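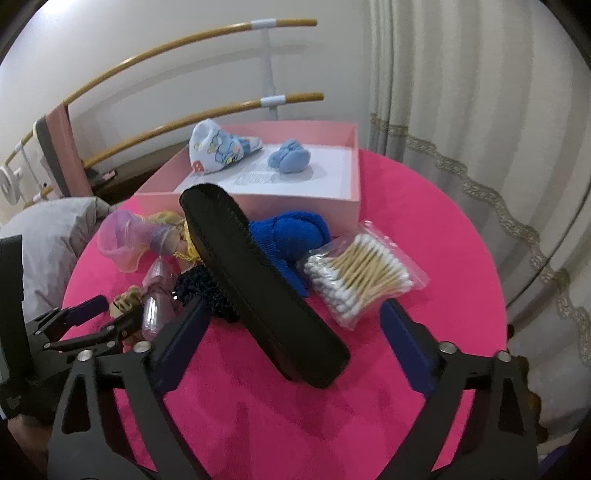
Does the Illach policy work in homes it hasn't seen?

Sometimes. It was trained on 3,493 hand-held gripper demos and succeeded in 70 of our trials in new homes. We'd want a harder test before saying it generalizes.

Is clutter the main problem?

We doubt it. Soft things such as knitwear were dropped more often, crowded or not.

Who scored the trials?

Hanne Lykkegaard, who also trained the policy. An outside scorer would be better.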